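Lista de inspección antes de comprar — puesto de captura Orkel
Fecha: 2020-04-17
Revisa: Lotte Van der Linden. Autoriza el gasto: Cor Van Damme.

1. Mesa
Estado: conforme.
Comentario: Es estable y no se mueve al apoyar los brazos. No pedimos mesa nueva en este presupuesto.

2. Correas de muñeca
Estado: conforme, con observación.
Comentario: Quien las lleva dice que aprietan después de un rato largo. Pedir a Jindico 2 correas de repuesto, de la talla mayor.

3. Marcadores impresos
Estado: pendiente.
Comentario: Hay que comprobar que ninguna esquina está levantada. El juego nuevo cuesta 26 euros y De Graaf lo entrega en 17 días — conviene pedirlo ya.

4. Suelo y paso
Estado: conforme.
Comentario: La alfombra debe quedar plana, sin pliegues donde se ponen los pies.

5. Material de la tarea
Estado: conforme.
Comentario: Para la tarea de pegar se usan hojas blancas y una barra de pegamento. La tapa se deja de pie en la mesa, al lado de la barra. Para el material fungible tenemos hasta 100 euros.
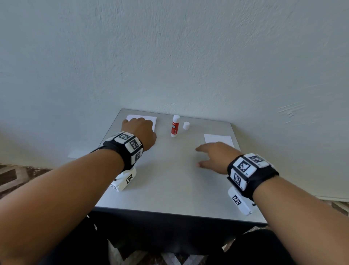
6. Decisión de compra
Estado: abierta.
Comentario: La oferta de Zerkdale para el segundo puesto no incluye el montaje. Cor pide el precio completo por escrito antes de firmar. Lotte guarda esta lista con la oferta.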